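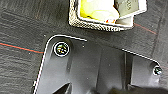
A pale tub with a woven or ribbed pattern, on a dark grey surface

I'd been meaning to get to the Paju open day for years and always managed to be away, ill or (once) standing in the wrong car park until it was over. So this November I wrote it on the back of my hand, packed a cheese sandwich and got the early bus to Bokent. It was dark when I left and properly raining by the time we came over the hill, and I had the top deck to myself apart from a wet spaniel and its owner.

For those who haven't come across it, Paju is a basket works. They grow their own willow on the flat land behind the river and turn it into log baskets, bicycle baskets, bread baskets, cat beds, those tall things you put umbrellas in, and a very small number of coffins. Once a year they open the gates and let people wander about. Entry was £4, which included a cup of tea and a biscuit, and you could pay on the door.

We started outside, in the willow beds. I'd pictured trees! They're not trees, they're long thin rods coming straight up out of stumps, planted in rows like raspberries, and at that time of year the leaves are nearly all off and the colours come out. Yellow, a sort of plum, a green that's almost black, and one row of a really startling orange which everyone stopped and stared at. Our guide told us they grow 33 kinds, and that the orange one is no use for baskets at all because it snaps if you look at it. They keep it because the florists buy it before Christmas.

The ground was a bog. I had sensible boots on and still went in over one ankle by the gate, so if you go next year, wear wellies and bring dry socks. The woman next to me was in white plimsolls and I have never seen anyone so cheerful about ruined shoes.

Next was the boiling shed, and it was lovely to be warm. They had the big tank going and the whole place smelled of something between strong tea and wet dog (I'd got quite used to the dog part on the bus). Boiling the rods with the bark on and then stripping it gives you that reddish-brown colour, which I'd always assumed was a stain. If you want white willow you stand the rods in water over the winter and strip them in the spring when the sap comes up. Brown willow is just dried with the bark left on. So that's three colours before you've picked a variety, and I felt I'd had my money's worth already.

They let us have a go at stripping by hand, with a forked metal thing called a brake. You pull the rod through and the bark is meant to come away in long ribbons. Mine came away in crumbs. A boy of nine or ten did one perfectly and then did six more while his dad asked if they could go and get the biscuits now.

The weaving room is upstairs in the old mill part, up a steep stair with a rope for a handrail. The makers sit nearly on the floor with their legs out and a sloping board across their laps, and they're so quick that I couldn't follow what their hands were doing. I watched one log basket go from a flat spidery base to a proper thing with sides in the time it took my tea to go cold. The corners are the hard bit, apparently. A round basket forgives you and a square one doesn't, and I was shown a shelf of apprentice squares that had all leaned the same way, like people on a windy platform.

Ask about the order book if you get the chance. It's a great fat ledger and the oldest page they had open was an order for 706 baskets for a fruit grower, all one size, with a rather sharp note in the margin about the handles on the previous lot.

Lunch was in the yard under a gazebo that kept filling up with rain and having to be poked with a broom. Soup or a sausage roll. I had the sausage roll as well as my sandwich and regret nothing. Omgate, the dye people from further up the valley, had a table there with skeins of wool and little cards showing what they get from willow bark -- pinks, mostly, and a nice soft tan. I came away with one skein of the tan and no idea what to do with it.

There's a small shop too. Seconds are marked with a bit of red string and they're good value, though you have to look hard to find out what's wrong with them. I wanted the bicycle basket but it was £100 and my bicycle isn't worth that. I bought a bread basket with red string on it instead and still can't find the fault.

My only grumble is the timing of the talks. The one on growing and the one on repairs were both at two o'clock, at opposite ends of the site, and I'd have liked to hear both. I went for repairs and learned how to put a new handle on an old basket with one soaked rod and a lot of patience. My mother's shopping basket has been in the loft with half a handle for ages, so it's coming down this week.

The bus back goes from the Dunder roundabout, ten minutes' walk, and the last one is at twenty to six. The pavement stops halfway so take a torch.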